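We use cookies to remember your preferences and to see which pages get read. By continuing to browse you agree to our cookie policy. Accept | Settings

About Tarnetti

Tarnetti reviews the rules that people write for their robots. Companies send us their work instructions, acceptance tests and safety procedures, and we send them back with a lot of questions in the margin. We do not build robots or sell them, and we take no commission from anyone who does.

The firm began in Ginholm with 2 desks and a shared dislike of the word "compliant." We had both spent years on the receiving end of documents that used it. A machine was compliant, the cell around it was compliant, the supplier's folder was compliant, and on the floor the operators had taped a handwritten note over the start button telling each other what to do when the arm stopped halfway. The note was usually the best procedure in the building. It was never in the folder.

There are 14 of us now. Most came from maintenance, test labs or insurance work, and a few came from writing manuals. We still work out of Ginholm, with a small test room in Dalisay where clients can run their own procedures in front of us before they try them on a customer.

What we think of standards

We use published standards every day and we would not want to work without them. We are less sure about what happens after they are bought. A standard gives you the questions to ask about a machine in its setting. Too many companies treat it as a set of boxes, tick them in an afternoon and file the result. If a risk assessment has the same wording for a packing line and a hospital store room, somebody copied it, and we will say so in the report.

We feel the same way about success rates. A figure such as "picks household items reliably" means very little until you know which items, how they were laid out, how many tries were allowed and who decided what counted as a pick. Flat objects, round objects and objects with holes in them are different problems. Things set well apart on a bare surface are a fair place to start testing. They tell you little about a full drawer.

Simulation gets the same treatment. It is cheap, it is repeatable and nobody loses a finger. We encourage it. But friction in a simulator is a number that someone typed in, and the light never changes because a truck parked outside the window. We ask clients to state plainly which results were simulated and which were not, on the same page and in the same size of type. Some have found this a hard thing to agree to.

The Cerkeo checklist

Cerkeo is our own review method for pick-and-place work. It has 111 questions, which is too many, and every August we try to cut it down. Last time we removed 8 and put them all back before the end of the month.

It covers the dull parts. Is the object set listed, with a reason for each one? Is the starting position of the arm written down? Does the layout get changed between runs, and by what rule? Are failed grasps logged as failures, or are they called "retries" and left out of the total? Who may stop a test, and do they know it?

A finished Cerkeo review is not a certificate and we do not supply a badge for your website. We get asked for one most weeks. What you get is a written report with our findings, your replies and anything we still disagree on. You may publish it, but only whole -- we have seen what happens to a single sentence when it meets a sales brochure.

Working with us

We start with your documents, then watch a test being run by the people who normally run it. Please don't tidy up for us. If the real procedure differs from the written one, we want to see the real one.

We turn down work when the launch date is already printed and the review is meant to fit around it. We also don't review our own advice: if we helped draft a procedure, someone else should check it. That costs us business, and we have looked for a way around it without finding one we could defend.

This page was last revised on Jan 22, 2018. The checklist has probably changed again by the time you read it, so ask for the current version before quoting it.
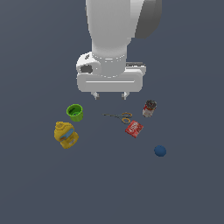
Simulated pick test: gripper open over a mixed set of six household objects.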